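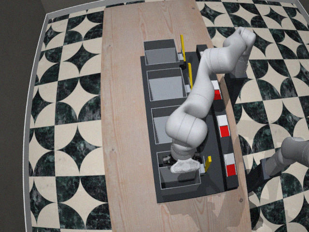
## 4. Setting Up the Weighing Station

This section covers placement, leveling, calibration and first use of the Kavero 742 bench scale. Read section 2 (Electrical Safety) before you start. The scale must stay unplugged until step 6 of 4.2.

### 4.1 Choosing a location

The weighing cell reacts to air movement, vibration and uneven heat. Select a surface that meets these conditions:

- Rigid top that does not flex when you lean on it
- No direct sunlight on the platform at any time of day
- At least 6 feet from heater vents, fans and outside doors
- Separate from any bench that carries a mixer, pump or compressor

A wall-mounted shelf is acceptable only if it is fixed to masonry. Shelves on stud walls pass on vibration from footsteps and will cause the last digit to drift.

**Note:** If the scale has been stored below 50 °F, leave it in the closed carton at room temperature overnight. Condensation inside the housing is not covered by the warranty.

### 4.2 Unpacking and leveling

1. Open the carton from the side marked FRONT and slide the scale out on its foam base. Do not lift it by the platform.
2. Remove the red transport screw from the underside with the hex key supplied. Keep the screw. It must be refitted before the scale is shipped or carried between buildings.
3. Set the scale on its four feet with the display facing the operator.
4. Turn the two front feet until the bubble is inside the inner ring of the level. Adjust the rear feet only if the front feet reach the end of their travel.
5. Tighten the lock nut on each foot by hand, then check the bubble again. Tightening often shifts it slightly.
6. Fit the stainless platform over the four rubber studs and connect the power supply. The display shows all segments, then the firmware version, then zero.
7. Leave the scale switched on and unloaded for 30 minutes before calibration.

**Caution:** Never press on the platform to test whether it is seated. The overload stop protects the cell against loads placed flat on the platform – it does not protect against a sharp push at one corner.

If the display shows `E 4` after power-up, the transport screw is still in place or the platform is touching the housing. Disconnect the power, correct the fault and repeat step 6.

### 4.3 Calibration

Use a certified 1000 g weight. The weight supplied with older Fröhlich scales may be used if its certificate is still valid. Handle the weight with the cloth or the fork, not with bare fingers.

1. Clear the platform and press ZERO.
2. Hold CAL until the display flashes `1000`.
3. Place the weight in the center of the platform and step back from the bench.
4. Wait for the stable mark (a small circle at the left of the display). This takes nearly 20 seconds in normal conditions.
5. Remove the weight when the display shows `END`.
6. Place the weight on the platform again. The reading must be within 0.2 g. If it is not, repeat from step 1.

Record the result in the log sheet at the back of this manual. Sites that follow the Sokelgate procedure must also record room temperature and the initials of the operator.
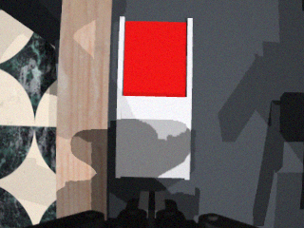
*Fig. 4-1. Upright white board with red panel.*

### 4.4 Setting the tare memory

The scale stores up to 12 container weights. Stored values are kept when the power is off.

1. Place the empty container on the platform and wait for the stable mark.
2. Press MEM, then select a position with the arrow keys.
3. Hold MEM until the display shows `SET`.

To recall a value, press MEM, select the position and press TARE. A recalled value stays active until ZERO is pressed – switching to standby does not clear it.

**Note:** Plastic containers change weight slightly as labels are added or removed. Store a new value whenever the labels are changed.

### 4.5 Recalibration

Recalibrate after every move, after any change of power supply, and every April as part of the annual check. Scales in use for more than one shift per day need a second check in October.

If a scale fails step 6 of 4.3 three times in a row, take it out of use and return it to the Nirkville service counter with a copy of the log sheet. Mark the package for Knut Heitmann, Calibration. Refit the transport screw first.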